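Stolora Shared Hosting: the Inskip plan

The Inskip plan is web hosting for people who would like a website and would prefer not to think about it again until the bill arrives. You get disk space, a database, email at your own name, and a control panel with fewer buttons than most. We removed the ones that only ever got pressed by accident.

What you get

Storage: 500 GB
Mailboxes: 300
Monthly visits before we write to you: 700 thousand
SSL certificate: included, renews itself
Backups: nightly, kept for two weeks
Spam filtering: Filteck, switched on from day one
Control panel: Dunetex

Three hundred mailboxes is a lot of mailboxes. Most customers use two, one of which is info@ and is read by whoever lost the argument.
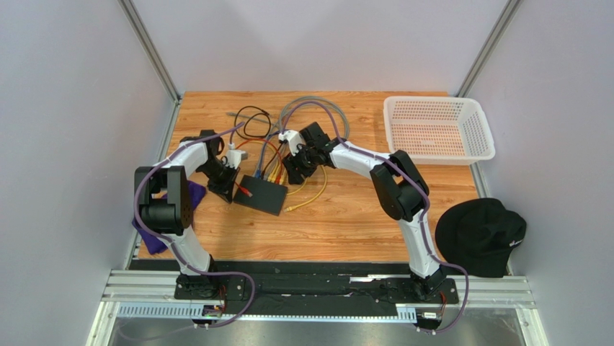
Moving in from another host is free for one site. Send us the old login and Bahman Vahidi's migration team will copy the files, the database and the mail, then give you a private address where you can click through everything before the switch. If your site was built in a hurry by a cousin, please tell them. They will find out anyway, but they like to plan their afternoon.

Domain names are sold separately. You can point one you already own at us by changing two nameserver entries, and the change can take up to a day to spread. Refreshing the page every ten seconds has no effect on this, though we all do it.

Staging copies

Every Inskip account comes with one staging copy of the site. Break it as often as you like. The button marked Publish asks you twice, and the second time it makes you type the name of the site.
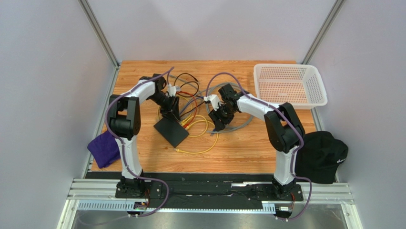

Two robot arms over a wooden tabletop.

What it won't do

Inskip is shared hosting, so no root access, no game servers, and no mailing lists of the kind your recipients don't remember joining. If you need those first two, look at our virtual servers. If you need the third, we can't help.

Support

Tickets are answered by Shahla Salehi and Touran Tabrizi's desk, in plain English, at all hours. Quote plan code 1263 and you skip the part where we ask which plan you're on. Phone support runs during office hours, and the hold music has been shortened after feedback.

Billing is monthly or yearly. Cancel from the panel whenever you like; the link is on the first page, in the same size type as everything else.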